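Jemstead Stops

Route and stopover data for long road trips, version 1.4
Maintainer: Settimio Tedesco
Last revised: August 23, 2025

Summary

Jemstead Stops is a table of places where a driver might reasonably break a long journey, together with the legs of road that join them. It holds 1,269 stops on 65 routes across 32 regions. Each stop has a position, a type, a short note, and the extra driving time needed to leave the route and come back to it. The data is meant for trip planners, printed route sheets and small research projects on travel time. It is not meant for live navigation.

Files

stops.csv: one row per stop
legs.csv: one row per leg between two neighbouring stops on a route
routes.csv: one row per route, with start, end and preferred direction
notes.txt: longer remarks that did not fit in the note column
changes.txt: list of edits by version

All files are UTF-8 with Unix line endings. Fields are separated by commas and quoted only where the field itself holds a comma. The first row is a header.

Fields in stops.csv

stop_id: whole number, stable between versions. Numbers of deleted stops are not used again.
name: the name in Latin script, as found on road signs where there is one.
name_local: the name in local script. Blank if the same as name.
lat, lon: decimal degrees, five places.
type: one of town, viewpoint, food, fuel, lodging, museum, beach, rest.
detour_min: extra minutes over staying on the route, with no time spent at the stop.
stay_min: suggested time at the stop. Blank for lodging.
season: months open, as in 4-10 for April to October. Blank means all year, or not known; see Known problems.
surface: paved, gravel or mixed, for the last stretch of road before the stop.
checked: year and month of the last check.
note: up to 200 characters.

Fields in legs.csv

leg_id, route_id, from_stop, to_stop: whole numbers.
km: distance by road, to the nearest kilometre.
drive_min: driving time in dry daylight conditions, without breaks.
border: 1 if the leg crosses a national border, otherwise 0.
ferry: 1 if the leg includes a ferry, otherwise 0.
toll: 1 if any part is tolled. The amount is not given.

Border waits are left out of drive_min. Ferry crossing time is included, but waiting time at the quay is not. For legs with ferry set to 1, sailing frequency is in notes.txt under the leg number.

How stops were chosen

A stop is listed if it lies within 40 minutes of the route in detour_min, can be reached in an ordinary car, and has been checked by one person on the ground or by two independent written sources. Paid listings are not accepted. Chains are listed only when nothing else is open on that stretch after eight in the evening.

The Lodov routes were the first to be built and are the most even in quality. Stops there are seldom more than 90 minutes apart. The Pekik routes were added in version 1.2 from an older paper guide and were rechecked for version 1.3. Two of them still have gaps of over three hours with only fuel stops between.

How driving times were worked out

Times come from a routing engine run on open map data, then corrected by hand. The correction is a single factor per road class and region, kept in routes.csv as adj. Where a leg had been driven by a contributor, the recorded time was compared with the corrected one. On 52 legs the two differed by more than 15 per cent and the recorded time was used instead. Those legs carry the value d in the src column. All others carry m.

Mountain legs are the weakest part. The engine treats a paved pass as a normal secondary road and the factor does not fully make up for it. Add a margin of your own if a plan depends on reaching a pass before dark.
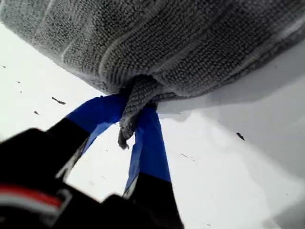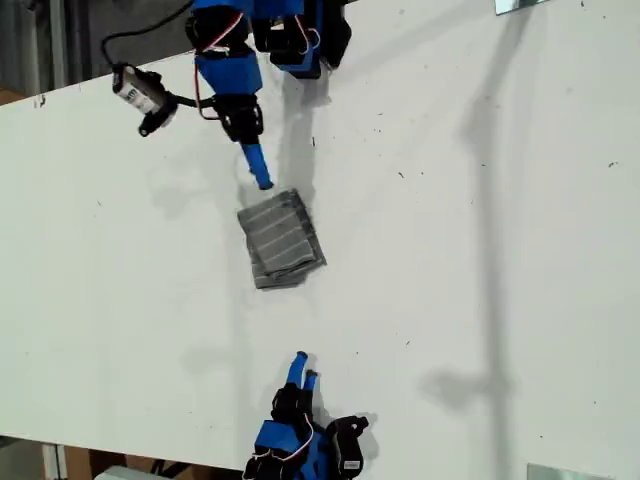
Loading the data

The files open in any spreadsheet. Set the import to treat stop_id and route_id as text if you plan to join on them, as some programs drop leading zeros when saving.

To build a full route in order, take all rows in legs.csv with the wanted route_id, find the one whose from_stop matches start_stop in routes.csv, and follow to_stop until end_stop is reached. Routes do not branch. Alternatives are stored as separate routes with the same group value.

To plan in the reverse direction, swap from_stop and to_stop. This is safe for all routes except those with oneway set to 1 in routes.csv. For these, a separate return route is given.

A small script, plan.py, splits a route into days. It takes a route number and a maximum number of driving minutes per day:

python plan.py 14 360

The output is a plain list of stops with running totals. The script ends each day at the last lodging stop before the limit. If there is none, it prints GAP and carries on to the next one, even when that breaks the limit. It does not look at season, so check the result by eye for winter trips.

Known problems

A blank season field can mean open all year or not known. These will be split in the next version. Until then, treat a blank as not known for beach and viewpoint stops above 1,000 metres.

Some viewpoints share a car park with a food stop and appear as two rows with the same position. A planner that counts rows will overstate the number of places to pull over.

name_local is missing for most fuel stops.

The surface field describes the approach from the main road only. Car parks and inner lanes may be worse.

detour_min was worked out in the preferred direction. On divided roads the figure for the other direction can be higher by up to ten minutes, where the nearest place to turn is well past the exit.

Three museum stops on the Lodov routes have moved since they were last checked. Their old positions are kept, with the word moved at the start of the note.

Uses to avoid

Do not use the border field as a guide to entry rules, visas or vehicle papers. It records only that a border is crossed. Do not use stay_min as a measure of how good or popular a place is. It was set by contributors for their own planning and has not been evened out between them. Do not use the data for freight: height, width and weight limits were never collected.

Reporting errors

Send corrections as a row in the same form as stops.csv, with the fields to be changed filled in and the rest left blank apart from stop_id. State how you know: a visit with the month and year, or a written source. Corrections without either are held back until someone can confirm them. For driving times, give the start and end stop, the time on the road without breaks, and the month.

New routes are considered once a year, in October. A proposal needs a start, an end, and at least eight stops that meet the rules above. Routes that share more than half their length with an existing one are added as an alternative in the same group.

Licence and credit

The tables may be copied, changed and shared, including in paid products, as long as the source is named. A suitable form is: Tedesco, Jemstead Stops, version 1.4. If you change driving times or positions, say so where the credit appears. The script plan.py is under the MIT licence.

Changes in 1.4

Added the oneway column to routes.csv.
Corrected swapped lat and lon on two Pekik fuel stops.
Removed lodging stops that had closed.
Changed the type value cafe to food throughout.
plan.py now stops with an error if the route number is not found.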